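浴室柜、台面与台下盆：日常维护和小修

适用范围：家用挂墙式浴室柜，木纹饰面板柜体，石材或人造石台面，台下盆，单冷或冷热混合龙头。落地式柜体的抽屉、排水和打胶部分同样适用，挂墙件和灯带部分可跳过。

目录
一、工具与耗材
二、柜体和抽屉
三、台面
四、台下盆、溢水口和排水
五、龙头
六、柜底灯带
七、密封胶
八、淋浴区相邻部位
九、周期表
十、常见故障对照

一、工具与耗材

十字螺丝刀（中号、小号各一把），活动扳手，小水平尺，塑料刮板，旧牙刷，细长瓶刷，超细纤维布若干，水桶，橡胶手套，手电。

耗材：中性清洁剂，柠檬酸粉，小苏打，美纹纸，中性防霉硅酮胶，生料带，下水管密封圈一套，白凡士林。

活动扳手的钳口要垫布，或者缠两层美纹纸。镀铬表面一旦被咬伤，底层金属暴露后会从伤口处起泡，没有可靠的家用修补方法。

清洁剂分开存放。含氯漂白剂与柠檬酸、洁厕剂等酸性产品不得混用，也不得在同一次清洁中先后使用而中间不冲水。换用前把上一种彻底冲净，开排风。

柠檬酸溶液按每升温水一汤匙配，现配现用，剩下的倒掉。喷壶上写明内容物。

二、柜体和抽屉

1. 面板清洁

木纹饰面板的表层耐水，封边和开孔不耐水。日常用拧干的布擦，顺木纹方向走，随后用干布收一遍。布拧到不滴水为止，水珠不要留在抽屉面的下沿。蒸汽清洁机、钢丝球、含磨料的膏体都不用。

油性污渍（护发油、防晒乳）先用纸巾吸，再用中性清洁剂稀释液擦。染发剂沾上后应立即处理；过夜后多半会留下印子，酒精棉能减轻，先在柜体侧面靠墙处试。

上下抽屉面之间的凹槽容易积粉尘和发丝。用布包住塑料刮板的薄边，从一端拉到另一端，中途不来回蹭，否则脏物会被推进柜内。兼作拉手的凹槽，手指接触处每周擦一次，皮脂堆积后颜色会发暗，与磨损很像，擦洗之后再下结论。
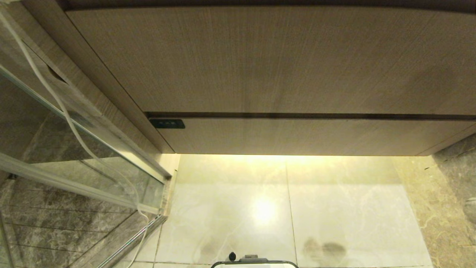 图1 木纹柜面，上下两块面板之间为横向凹槽

2. 封边

检查位置按以下顺序：抽屉面下沿、柜体底板前沿、靠淋浴一侧的侧板底角、下水管开孔四周。用指甲沿封边轻轻划过，能感觉到台阶的地方做记号。

轻微翘起，板芯未膨胀：用吹风机低温档把缝内吹干，注入少量白乳胶或接触型木工胶，美纹纸横向拉紧，放置一夜。溢出的胶在未干时用湿布擦去。

板芯已膨胀：磨平没有意义，饰面会先被磨穿。把膨胀处吹干后用密封剂封住裸露的板芯，控制继续吸水，面板另行订换。订换时提供宽、高、厚、孔位图和旧板上的色号。不同批次的木纹颜色有差异，同一列的抽屉面最好成套换。

下水管开孔处的裸边，出厂时常常没有处理。把柜内清空，孔边吹干，涂一圈硅酮胶抹平即可。这项工作一次做完能管很多年。

3. 抽屉下垂、缝隙不匀

先清空抽屉再测量。装满瓶子时看到的下垂，有一部分是载荷引起的，调整之后空抽屉反而会上翘。

托底式滑轨的调节件在抽屉底部前端左右两侧，多为塑料拨轮或拨片。顺序如下：
抽出抽屉，捏住两侧卡扣，取下。
检查滑轨固定螺丝，松的拧紧，滑丝的换粗一号，长度不得超过侧板厚度。
装回，推到底。
调高度：先调低的一侧。
调左右：两侧拨轮反向等量转动。
调前倾：有此功能的滑轨在后端或侧面设有拨杆。

缝宽以3毫米为准，上下抽屉之间、抽屉与侧板之间都按这个数。凹槽式拉手的横缝除外，该处尺寸由型材或斜边决定，按图纸。没有图纸的，以左右两端一致为合格。

一套两个抽屉时，先调下抽屉，再以下抽屉为基准调上抽屉。上抽屉通常为避让下水管做成U形，刚度较低，前面板两端容易各走各的。遇到左右缝宽怎么也调不平的情况，取下抽屉，看U形缺口两侧的底板有没有从槽里脱出。

4. 缓冲失效

抽屉关到最后一段时不再减速，原因依次为：阻尼杆脱钩、滑轨内有异物、阻尼器漏油。脱钩的，把抽屉拉到全开再用力均匀地推回，一般能自行挂上。滑轨上的尘垢用干布擦，不要喷多用途润滑剂，喷剂会把滚珠架里的原厂润滑脂洗掉。漏油的阻尼器整根更换，左右同时换。

手头的对照件：Eskildsen 的托底轨和 Bukness 的托底轨外形接近，前端卡扣不通用，后端挂钩的孔距也不同。买单根时把旧件带去比对。

5. 挂墙件

挂墙式浴室柜的重量由后背上方左右两个吊码承担，下方一般还有防脱螺丝。每年检查一次：

清空抽屉，双手托住柜底前沿，轻轻上抬。柜体与墙面的接缝不应有可见的开合。
取下上抽屉，用手电照后角，看吊码盖是否移位，周围墙面有无粉末。
台面放水平尺，左右、前后各测一次。

前后方向向外倾斜的，先不要调吊码。检查墙与柜之间的密封胶有无撕裂：胶完好，说明安装时就是这个角度；胶撕裂，说明柜体下沉，停止使用并减载，再查膨胀螺栓。墙体为轻质隔墙且背后没有加固板的，交给安装人员处理。

柜体连台面和盆，近40公斤是常见重量。拆卸需要两个人，下方先垫好支撑，再松螺丝。

6. 柜内布置

瓶装液体放托盘里。下水管附近不放纸制品。吹风机冷却后再入柜，电线不绕在机身上。潮湿季节把抽屉拉开一掌宽通风，洗澡后半小时内不要关严。

除湿盒放下抽屉后部，盒满前更换。除湿盒内的液体对五金有腐蚀性，翻倒后要用清水多擦几遍，滑轨也要擦。

三、台面

1. 先确认材质

石英石、大理石、岗石和树脂人造石的维护方法不同。背面或盆口下方的截面最好辨认。没有截面可看时，在不显眼的位置滴一滴柠檬酸溶液，等一分钟后擦去，侧光观察。表面失光的，含碳酸钙，今后一切酸性清洁剂都不上台面。

2. 日常

用后刮水。浅色台面的黄印，多为水垢夹带皂基，单用中性清洁剂去得慢。耐酸的台面用柠檬酸溶液湿敷，纸巾浸透后贴住，5至10分钟即可，时间再长没有额外效果。不耐酸的台面用小苏打调糊，湿布轻擦。

龙头根部的一圈白垢，用棉线绕过龙头来回拉，比刷子有效。塑料刮板只能平推，不能用角去挑。

颜色深的棉织品、金属罐、带铁底的剃须泡沫瓶不在浅色石面上过夜。铁锈渗进大理石后需要专用除锈膏，家用漂白剂会使锈色加深。

湿毛巾长时间堆在台面上，下方的水分散不出去，天然石会出现一块深色水斑。拿开毛巾，让台面自然风干两三天，多数水斑会退。退不掉的，查台下有没有渗漏。

3. 防护剂

天然石台面每年做一次渗透型防护。判断是否需要：滴水，等十分钟，擦干，颜色变深则需要。施工前停用一天，表面完全干燥，薄涂，等待时间按产品说明，余液必须擦净。余液干在表面会形成一层发黏的膜，要用原液再溶一次才能去掉。

Flaseo 的石材防护剂为水性，气味小，渗透较慢，冬季等待时间加倍。石英石不需要这一步，涂了只会留膜。

4. 边缘磕伤

小缺口用石材修补胶。缺口清洁干燥后，周围贴美纹纸，胶略高于台面填入，固化后用刀片与台面平行地刮平。颜色宁浅勿深。圆边上的缺口不易刮平，可在胶未固化时覆一小片透明胶带，按出弧度。

四、台下盆、溢水口和排水

1. 盆与台面的接缝

台下盆从下方粘在台面上，接缝朝上的一圈是最容易发黑的地方。每次用后用手指裹布沿缝走一圈。已经发黑而胶体完好的，用纸巾搓成条，浸含氯漂白剂稀释液，压在缝上一小时，冲净。漂不掉的霉斑长在胶体内部，只能换胶，方法见第七节。

从柜内向上看盆沿，找支架或卡爪。胶加支架是可靠的做法；只有胶的，注意不要在盆里放重物，也不要用手撑盆沿。

2. 溢水口

溢水口通到盆体夹层，再汇入下水器。夹层长期潮湿又不过水，异味多半从这里来，清洁下水管并不能解决。

步骤：
关闭下水塞，盆内放少量温水。
把细长瓶刷弯成弧形，伸入溢水口，转动并抽出，反复数次。
用漏斗或去针头的注射器向溢水口注入小苏打水，停一刻钟。
打开下水塞，用大杯温水冲溢水口。
水温不超过60摄氏度。沸水会使陶瓷盆骤热开裂，也会使塑料下水管变形。

溢水口带装饰圈的，先看固定方式。卡簧式可直接拔出，螺丝式在圈的中央。装饰圈背面的污垢常比夹层里还多，拆下后用柠檬酸溶液泡。

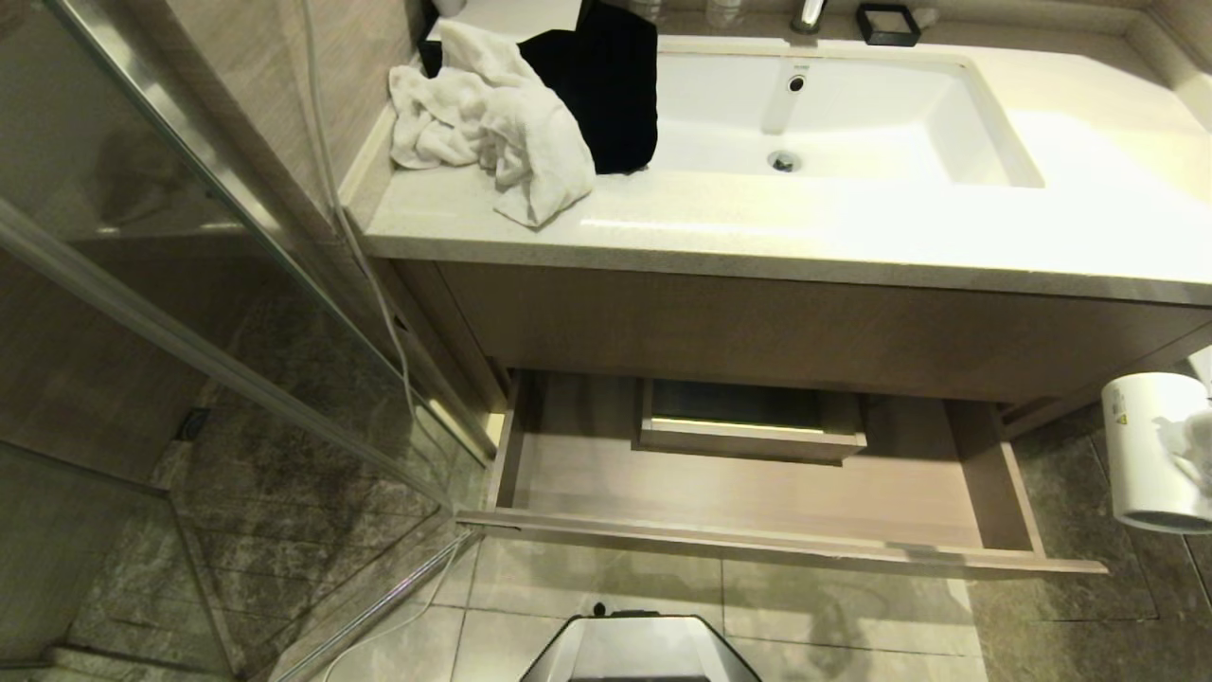 图2 白色方形台下盆，溢水口在后壁，下方为圆形下水口

3. 下水器

弹跳式下水塞用旧后出现按下不起、起而不落两种情况。把塞盖逆时针旋下，取出弹跳芯，清掉缠绕的发丝，在密封圈上抹一点白凡士林。弹簧锈断的，只换弹跳芯，规格看螺纹直径和总高。

翻板式的，先找到转轴的固定点再拆，不要硬撬盖板。

提拉式的，柜内有一根横杆穿入下水器侧面，压紧螺帽松开后有少量积水流出，下面放桶。横杆球头处的垫片磨损是柜内渗水的常见来源，渗量很小，往往只在底板上留下一圈印子。

4. 下水管

拆存水弯前先放桶，盆内不要再用水。管件拆下后按顺序摆在报纸上。锥形密封圈的尖端朝接口方向，平垫放在锥形圈后面。反装也能拧紧，几天后才漏。

塑料螺帽手拧到位后再用扳手加四分之一圈，到此为止。

复装后检漏：关下水塞，放满水，再一次放空，同时用干纸巾逐个擦接口。慢慢流的水量查不出松动的接口。当天晚上再擦一遍。

排水慢但管内清洁的，查通气。排水立管没有通气或软管横向过长时，放水会有咕噜声。软管应当缩短，沿一个方向下坡，中间不出现凹段。

墙排的管口高度要低于存水弯出口，地排的管口四周用密封塞封严。只塞抹布的做法不行，气味和小虫都会上来。

五、龙头

1. 起泡器

出水变细、偏斜、溅水时先清起泡器。用垫布的扳手或厂家配的塑料扳手旋下，记住网片顺序，浸柠檬酸溶液半小时，用牙刷逆着水流方向刷。隐藏式起泡器必须用对应齿数的塑料扳手，尖嘴钳会把齿口夹裂。

装回之前放水几秒，把管内的砂粒冲掉。

2. 滴水

单把混水龙头滴水，多为陶瓷阀芯磨损。关两路角阀，打开把手泄压，撬下装饰帽，松内六角，取把手，旋下压帽，抽出阀芯。阀芯外径常见有35和40毫米两种，用卡尺量，不要目测。阀座底面擦净，不可残留砂粒。新阀芯的定位脚对准孔位，压帽拧到把手转动略有阻尼为宜。

角阀长年不动会卡死。半年开关一次，每次全开后回转少许。

3. 根部松动

龙头左右晃动时，从柜内用套筒扳手紧固定螺母，另一人在台面上扶正方向。马蹄形垫片的橡胶层老化后紧了又松，应换垫片。软管接头不在此时顺带加力，它的密封靠胶垫，过紧会切坏胶垫。

进水软管表面编织层起毛、断丝、有锈点的，整根更换。平时也可按使用年限换，本页按五年。

4. 镀铬表面

水垢用柠檬酸溶液浸过的布包裹，停几分钟，冲净擦干。不含磨料的牙膏可以去轻微雾面。不耐酸的台面上操作时，龙头根部先围一圈干毛巾，滴下的酸液随时擦。

六、柜底灯带

供电方式先弄清楚。常见的是低压灯带加外置电源，电源放在柜后或吊顶检修口内。除更换低压侧插接件外，一切操作断电进行，并用验电笔确认。市电侧的接线由电工做。

清洁：断电，干布擦灯罩。灯罩取下后可用水洗，完全干透再装。裸灯带不能用湿布，也不能用酒精，酒精会使部分胶层发白。

局部不亮：低压灯带以几颗灯珠为一组，一组不亮通常是组内一颗失效或一处焊点断开。整条变暗、末端偏黄，查压降和电源。单端供电的灯带过长时末端会暗，可改为中间供电。

脱落：旧背胶要清除干净，不要在旧胶上加新胶。饰面板底面若未封边，粘不牢，应先封闭或改用铝槽加螺丝。螺丝长度要核对底板厚度，打穿后会伤到下抽屉。

色温与镜前灯接近时观感较统一。柜底灯只作夜间引路，功率不必大，地面砖反光强的，灯槽朝墙一侧倾斜。

潮湿环境所用灯带的防护等级按产品标注选，切断后的端头必须重新封胶并加堵头，原有等级只对未切断的整条有效。Zekimholm 的成品柜把电源放在背板凹位里，检修时要先取下抽屉，从柜内拆一块盖板。
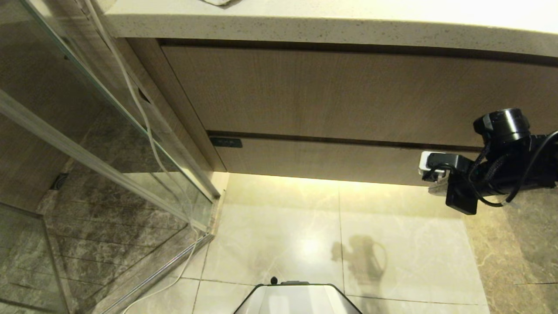
图3 挂墙式双抽屉浴室柜，柜底灯带呈暖黄色，左侧为玻璃淋浴房

七、密封胶

1. 拆旧胶

用胶刀沿两边各划一道，整条拉出。残胶涂除胶剂，停留时间按说明，塑料刮板刮净。最后用酒精擦两遍。新胶与旧胶不粘，留下一小段旧胶，漏点就在那一段。

石材台面上先试除胶剂，浅色天然石可能留油印。

2. 干燥

接缝拆开后至少放一夜，有排风机的开排风。缝深处看不见，用纸巾条插进去抽出来，不潮才可以打胶。

3. 打胶

贴美纹纸，两边留出的缝宽要一致。胶嘴斜切，开口略小于缝宽。匀速，一次走完一边，中途不停。抹平工具蘸少量清水，只抹一遍。抹完立刻揭美纹纸，向外斜着揭。

表干以前不碰。完全固化前不沾水，薄胶24小时，厚胶按每天固化3毫米估算。低温和干燥的天气都会使固化变慢。

石材与胶接触的部位要用石材专用中性胶。酸性胶有醋味，会腐蚀石材和镀层，普通中性胶的硅油会渗进天然石，沿缝形成一条擦不掉的深色带。

4. 哪些缝要打，哪些不打

台面与墙：打。
柜体侧面与墙：打，淋浴一侧必须打。
盆与台面：打，上下两面。
柜体底板与墙：不打，留作渗漏的出口和观察位置。
龙头根部：有原厂胶圈的不打，没有的薄薄打一圈。

八、淋浴区相邻部位

浴室柜离淋浴房近时，玻璃门下沿胶条的状况直接影响柜体寿命。胶条变硬、发黄、与地面之间漏光的，整条更换。购买时量玻璃厚度和门下间隙，长度富余一点，装上后再剪。

玻璃上的水垢，每次用后刮水可以基本避免。已经形成的，柠檬酸溶液加纸巾贴敷，分块处理，不要一次铺满整面。金属边框的轨道和转角用旧牙刷清，随后冲净，酸液留在型材缝里会使铝材发花。

合页螺丝每年查一次。钢化玻璃的边角不受力，调整门高时下面垫木片，不垫金属。

地面坡向应背离柜体。拿一杯水倒在柜前，看它往哪边走。往墙脚走的，靠打胶挡不住，只能靠用后拖干，或者等翻修时重新找坡。

水温设定：恒温龙头的出厂限位多在38度，儿童使用的浴室不要解除限位。

九、周期表

每次用后：台面刮水，盆缝擦一圈，湿毛巾挂起。
每周：面板湿擦后干擦，凹槽拉手清洁，下水塞取发丝。
每月：起泡器，溢水口，抽屉内托盘。
每季：下水管接口擦纸检查，滑轨除尘，淋浴房胶条。
每半年：角阀开关一次，密封胶全面检查。
每12个月：挂墙件，石材防护剂，灯带接头，合页螺丝。

新装的浴室柜，头一个月多做一次下水管接口检查和抽屉调整。柜体受力和吸湿后有少量变形，属于正常范围。

十、常见故障对照

柜内有霉味，底板干燥：查溢水口夹层，查地排管口密封塞。
柜内有霉味，底板潮：依次查进水软管接头、提拉横杆、下水器与盆的密封垫、存水弯。
抽屉关不严，差一指宽：后方有物品掉落，或U形缺口碰到下水管。
抽屉关不严，自行弹开少许：阻尼脱钩，或按弹式开启器的行程需要调整。
台面敲击有空声：台下垫条脱开，从柜内补胶。
台面接墙处胶缝上部裂开：柜体下沉，见第二节第5条。
盆内存水不下，塞子已开：塞芯行程不足，旋高塞盖。
盆内关塞后慢慢漏空：塞子密封圈变形或夹有发丝。
龙头把手变重：阀芯润滑脂流失，换芯，不要拆开加油。
热水流量小于冷水：查热水角阀滤网，再查热水器出水端滤网。
灯带闪烁：查插接件氧化，再查电源。
抽屉面下沿发胀：见第二节第2条，同时查柜前地面积水和淋浴房胶条。

记录建议写在纸上，贴在柜门内侧或抽屉侧板外面，内容包括阀芯直径、下水器螺纹、滑轨长度、胶的型号和上次打胶的月份。纸外面覆一层透明胶带。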